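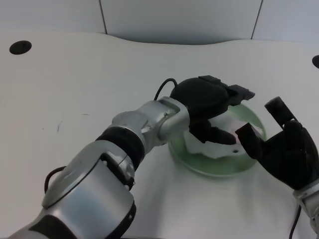

Contributed by Mousavi

The Vetar cell at Bastum is a two-armed tabletop workstation used for practicing the handling of soft and badly behaved objects, chiefly crumpled paper in a shallow dish. Each arm is silver and ends in a black hand, with a thin black cable near the wrist.

Care of the cables takes up most of the upkeep schedule. A loop left too short pulls tight when the wrist bends — one left too long finds something to snag on. The maintenance sheet calls for inspection every 60 hours and replacement at 500, figures the cables themselves have never agreed to.

Setup begins with both hands brought together over the dish until their fingertips nearly meet. The positions are saved under the Pimness routine, which stores up to 680 of them and gives each a number in place of a name. Position 2174 is the resting pose, the numbering having been inherited from an older cell.

Screws along the arm segments are checked by hand each August. Scuffs on the white tabletop are recorded in the log and then left alone.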